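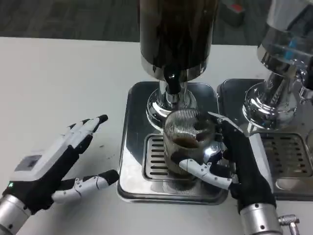
# Week 6 notes: learning to pour by copying people

Okay, picking up where we left off. Last time I got very excited about action chunking and ran out of time before the part you need for the problem set, so let's start there.

Quick refresher. A policy takes in what the robot sees and feels and spits out what it should do next. If it predicts one tiny step at a time, small mistakes pile up, the robot drifts somewhere the demos never went, and then it's lost. With chunking, the policy predicts a bunch of steps in one go (we'll use 24) and carries out only the first 6 before it looks again and makes a new plan. I love this trick because it's so simple!

## Why drinks are a nasty test

Filling a glass sounds easy until you try to write down the state. A few things to chew on:

- **Glass is hard to see.** Clear walls, ridges and shiny chrome right behind them. Depth cameras hate all of this.
- **The hand hides the thing you care about.** A good grip puts fingers right in front of the liquid line.
- **The level only tells you so much.** One image can show you there's a little dark liquid in the glass. It can't tell you if the pour is starting, stopped or finished. You need some history!

That last one is the big idea of the week. In the Plevstead setup, the baseline policy sees a single image plus the joint angles, and the history version gets 3 past images as well. Same network otherwise, same demos. The baseline tends to stall halfway through, and if you plot its predicted chunks you'll see them flip between "keep waiting" and "pull the glass away." Two different moments look almost the same to it, so it's stuck guessing.

## What about the idle hand?

Somebody always asks this, and it's a great question. When one hand does the holding, should the loss still count the other one? I say yes. Leave it out and the free hand wanders at test time (I've watched one drift straight into a tray, not fun). The Turano code counts both arms equally, and I'd keep it that way unless you have a good reason.

## For the problem set

Use the Wiketis demos, which are already split for you. Train both versions, then plot the predicted wrist height over one full pour. Mark where each new chunk starts. If the line jumps at those marks, try blending the overlapping chunks and plot it again.

Read the chunking section of the course reader before you start, and bring your plots to lab, even the ugly ones. We'll do force sensing next week.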